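Hose Coupling (Household)

2020-08-06
By the Ulley Household Reference staff

Print this article | E-mail this article

A hose coupling is a short, stiff tube used to join two lengths of flexible hose end to end. In the home it turns up wherever one hose was bought and two were needed: vacuum cleaners, washing machine drains, sump pumps, portable air conditioners and the pipework under certain ambitious aquariums. It has no moving parts and is lost more often than any of the things that do.

Terminology

The words coupling, coupler, connector, joiner and adapter are used interchangeably by the public and with great strictness by people behind counters. In the usage followed here, a coupling joins two hoses of the same size, and an adapter joins two hoses that were never meant to meet. The smooth, slightly wider sleeve at the end of a ribbed hose is the cuff. A cuff is part of the hose, although it can come off in the hand and suggest otherwise.

Construction

Corrugated hose gets its flexibility from its ribs, which let it bend without folding flat. The same ribs make it poor at gripping anything, hence the cuff. On most household hoses the cuff is molded or screwed onto the ribbed section and has a plain bore. The coupling slides into the bore of one cuff, the second cuff slides over what is left of the coupling, and friction does the rest. Better couplings have a raised ring at the midpoint, which stops the user from pushing the whole thing into one side and then having to explain where it went.

Color is a matter of stock. Gray hose is common, as it hides the dirt it carries. Couplings are often white or black, with no attempt to match.

Joining

The usual method is to push and twist at the same time, holding each hose by its cuff. Holding it by the ribs invites the hose to stretch, turn and store up a small grudge. A little water on the coupling helps with a stubborn fit. Grease also helps, and goes on helping long afterward, when the joint is supposed to stay together.

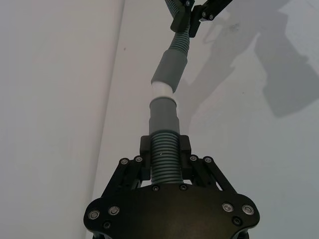 Gray corrugated hose joined at its cuffs by a short white coupling.

The two halves should end up in a reasonably straight line. A slight lean is tolerated in vacuum hose. In a drain hose it deserves a second look, preferably before the machine is switched on.

Common sizes and makes

The Ludness pattern, sold in packs of 2, is the one most often found at the back of a utility drawer. The Kabbaj is longer and has the midpoint ring. The Ranon reducing adapter is supplied in a boxed set of 14 sizes, of which the needed one is traditionally the fifteenth.

Storage

Couplings are best kept pushed into one end of the hose they belong to. In practice they are kept in a jar.

See also: Cuff; Drain hose; Hose clamp; Jar, miscellaneous

Contact us | Copyright 2020 Ulley Household Reference | Back to top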